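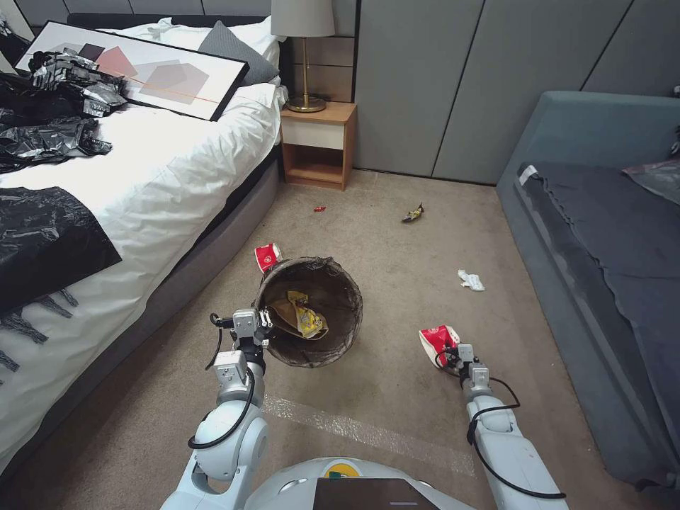
*Bin day eve.*

I gave up takeaway coffee for the month of November, and I would like it noted that I did so voluntarily, in full possession of my faculties, and in a suburb where the nearest decent alternative is the jar of instant my aunt left behind when she moved to Flornville.

The trigger was my bank's app, which has lately started sorting my spending into little coloured wedges without being asked. The wedge marked "Cafes & Treats" came to $1,646 for the financial year. I looked at it for a while. I'd have been less alarmed if it had been a wedge for gambling, because at least then there'd have been a theoretical chance of getting some of it back.

So, the rules. No bought coffee. Tea didn't count. Coffee made by somebody else in their own home didn't count either, and I became a very attentive visitor that month. I rang people. I returned a casserole dish I'd had for two years.

The first week was mostly headaches and self-regard. I told everyone. I told the bloke at the servo, who was only trying to find out which pump I was on. By Wednesday I'd dug out the stovetop pot from behind the slow cooker and discovered that its rubber seal had perished to something like liquorice. A new one cost $7 at the Sárközi deli on the high street, where they also sell beans, and where I was talked into 200 grams of something described as "plummy". I couldn't find the plum. It did taste better than the aunt's jar, though so does most of what's under the sink.

Week two I discovered that what I'd been buying was mainly the walk. Out the front gate, past the house with the concrete swans, left at the Drellulley Arms (closed for renovations since before I moved here) and into a queue where I didn't have to be anything in particular for ten minutes. At home you make the coffee and you're still at home, looking at the ironing. I tried doing the walk anyway with a keep cup from the kitchen. You feel a bit of a goose carrying your own coffee past a coffee shop — like bringing sandwiches to a wedding. The barista waved. I waved back with the wrong hand and wore a fair bit of it.

Week three we will skip.

All right, week three I was in Clomar for a work thing, it was raining sideways, the motel offered sachets, and I had a flat white at the bakery. I had two. I maintain that November has state borders and I was outside them.

Final tally: 22 days clean if you count generously, and I do. The stovetop pot has stayed on the bench. I use it on weekends, when there's time to stand over it and listen for the gurgle, and I've got reasonably good at taking it off before it burns. On workdays I'm back in the queue, but only on the days I'm going into the office, and never with the almond croissant, unless it's a Friday or they've only got one left.

I've also worked out how to turn off the wedges. It's under Settings, then Insights, then a little toggle right at the bottom.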